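We use cookies to improve your experience on this site. By continuing to browse you accept our cookie policy. [Accept] [Manage preferences]

4. The Dirklow build

4.1 Workshop and hardware

Dirklow was put together in a shared workshop, not a lab. Two arms, two-finger grippers on both, one table, one laptop. Bench space is booked by the hour at Pelcombe and everything has to come down again at the end of a slot, so the mounts were designed for fast re-clamping first and stiffness second. This shows up in the results (Section 5). Stiffness lost.

Printed parts were done by Oana Dumitrescu and Lesego Ndlovu over October. First finger set too wide at the tip, would not go between a bun and the steamer wall. Second set slimmer, angled inward. No force sensing anywhere. Grip closure is set by motor current only, with a cap found by hand on day-old buns, which are firmer than fresh ones. We should of redone the cap on fresh buns before collecting and did not.

4.2 Task

Steamed buns, moved between the basket of a small electric steamer and a plate. Chosen for three reasons: soft, round, and cheap enough to ruin. The lid is part of the task and turned out harder than the bun. It is glass with a metal rim and one handle, and our depth estimate over glass is poor. We fall back to a fixed approach height for the lid and let the arm search downward in small steps. Slow, but it does not crack things.

4.3 Demonstrations and recording

Demonstrations were by teleoperation. 701 episodes kept after filtering. Episodes were dropped for stalled video, operator resets, or a bun on the floor. Operators were Horațiu Radu and Stela Filip, trading off when tired. Both got noticeably faster as collection went on, and we did not balance for that. The policy is trained on everything mixed together, early and late, no weighting.

Start positions were changed by hand between episodes, buns in the basket, on the plate, or split between them. The overhead room lights were left on throughout. Reflections off the steel basket were the main trouble for the vision side and we tried masking them, then gave up and kept the raw images (see Figure 4).

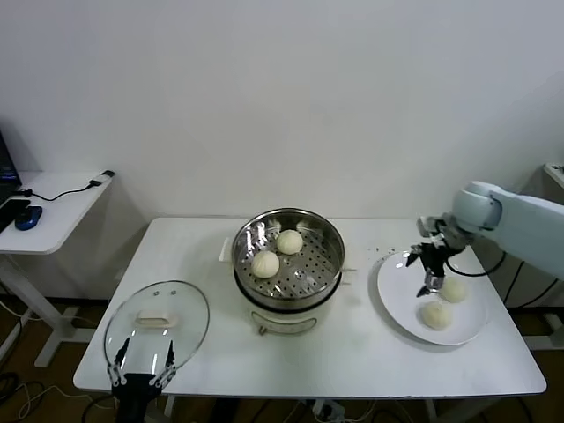

Figure 4. Workspace with the steamer, lid and plate.

Masking cost us 12 episodes before we noticed it was also erasing the near bun. Those were re-exported from raw and put back in. Control runs on the laptop with nothing offloaded, and the Furtună driver layer handles both arms from one process. Dropped commands were rare once the cables were re-routed. Before that, a snagged cable would pull the wrist a little off and the home pose drifted accross a session.

4.4 Calibration

Done at the start of every slot, by hand. Touch the gripper tip to marked points, fit, check, go. Cornel Marinescu wrote the Brisolell script for this after the second time we collected a full slot on a stale calibration. It refuses to record until the fit is redone. Annoying, worth it. Any remaining error goes mostly into height, and height is what matters when closing on something that squashes. Fit residuals are logged with each episode and were not used in training.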